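Last updated: January

The Year I Owned One Color

I gave up on colors last winter, in a changing room at a store whose music I can still hear if I lie very still. I had four shirts over my arm, a rust, a sage, something called oatmeal and a blue, and in that light I looked like a man recovering from each of them in turn. I put them all back and bought black. Then I went home and bagged up everything else.

My friend Edem Tetteh said this was a phase people usually have at 16. Fair enough. I was busy at 16, wearing a purple fleece.

The first month was lovely. I got dressed in the dark. I packed for a trip to my sister's in the time it takes to boil an egg, and every item went with every other item. I felt like an architect. I started saying "silhouette."

Then I did laundry. A basket of black clothes is a single object. You reach in and pull out a sleeve, or possibly a leg, and you won't find out which until you've had a fight with it. Black socks are worse. I own black socks from at least two different eras and they can only be told apart in direct sunlight, usually while I'm crossing the street to a meeting.

Also, black isn't one color. I had one shirt that had gone brown, one that had gone green, and a pair of jeans that was frankly navy and had been lying to me since the day we met. Side by side they looked like a paint chart for bruises. I read up on this (it was a slow evening) and found a forum thread with 1214 replies on keeping black clothes black. I got as far as page two. People had been banned over vinegar.

What I do now is wash cold, inside out, and hang things in the hallway where guests can admire them. Whether it helps I couldn't tell you. The green shirt is still green.

Folding has been my real downfall. I like a T-shirt folded in thirds, and in black I can't see the edges well enough to find a third of anything. I lay it flat, I pull the shoulders straight, I feel good about myself, and the bottom half does whatever it wants. 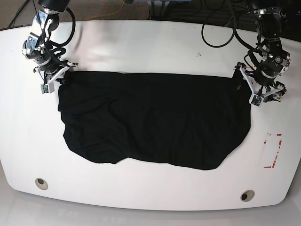

Top edge: under control. Bottom edge: has other plans.

Edem came by last week in a mustard sweater and looked terrific, which I thought was rude. I asked where he got it. He said it was in the bag I gave him.

I've asked for it back. He's thinking about it.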